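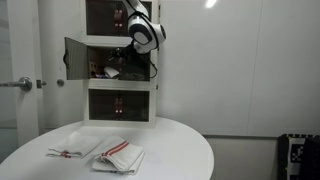 Lurkell (manipulation method)

Lurkell is a way of teaching a robot arm to work inside cupboards, lockers and other tight boxes where the gripper blocks its own view. It came out of the Kidcombe lab, and I spent two years of my life on it, so treat this entry as the friendly version and the paper as the careful one. The name comes from the creek behind our old building. It doesn't stand for anything, sorry.

The basic idea

Most reaching policies learn one long motion from start to finish. Ours splits the job at the opening of the compartment. Outside the opening the arm plans the ordinary way, with the whole workspace to play in. Once the fingers cross the threshold it switches to a second policy, trained only on short movements, which pays far more attention to joint torque than to pictures. We called that crossing point the sill, and the word has stuck (I've heard people from other labs say it, which was a thrill!).

Margaux Poulain had the first version running in October, on a single box with no door at all. It was great at that box. Then we hung a door on it and everything fell over, because an open door is one more thing to whack with your elbow, and the policy had no notion of an elbow.

The cabinet task

The standard test uses a white cabinet with three compartments stacked one on top of the other, sitting on a table. Top and bottom stay shut behind dark tinted doors with their little red lights on, and the middle one is open, its door swung out to the left. The arm comes at it from overhead and has to bend down and forward to get the gripper in. That approach is awkward, and we liked it for that. Coming in dead level from the front is a much easier problem, and plenty of older methods can already do it.

Folded towels on the tabletop, white with red stripes, are part of the layout too. Soft things in front of the cabinet change which low paths the planner will consider, and I reckon that's closer to how a cupboard gets used at home.

Training

Each policy is trained from 200 demonstrations, guided by hand. Solène Chauvin did most of them and has far more patience than I do. She also worked out that the demonstrations with a bit of fumbling in them were worth keeping — the clean ones taught the arm nothing about backing out. I'd been chucking the messy ones away for weeks, so that was a fun meeting.

Results and limits

Lurkell was tried on 6 cabinet layouts and beat our one-piece baseline on all but two. Both of the losses had a door hinged on the right, and I still think we just didn't show it enough right-hand doors. Margaux blames the torque threshold at the sill. We've never settled it.

It's slow, too. The arm creeps once it's inside, and if something in there shifts it will often back right out and start over. Dark, cluttered interiors are hard on the camera side of things, though the second policy leans on the camera so little that this matters less than you'd expect.

Related work

The Priltside group published a similar split the same year, but theirs switches on a timer. Yau is the software layer we used for logging and replay, and it's handy well beyond this project. The demonstration set was released on Saturday, December 1, 2018, and a later revision fixed the mislabelled door angles. If you've got the first release, please grab the newer one.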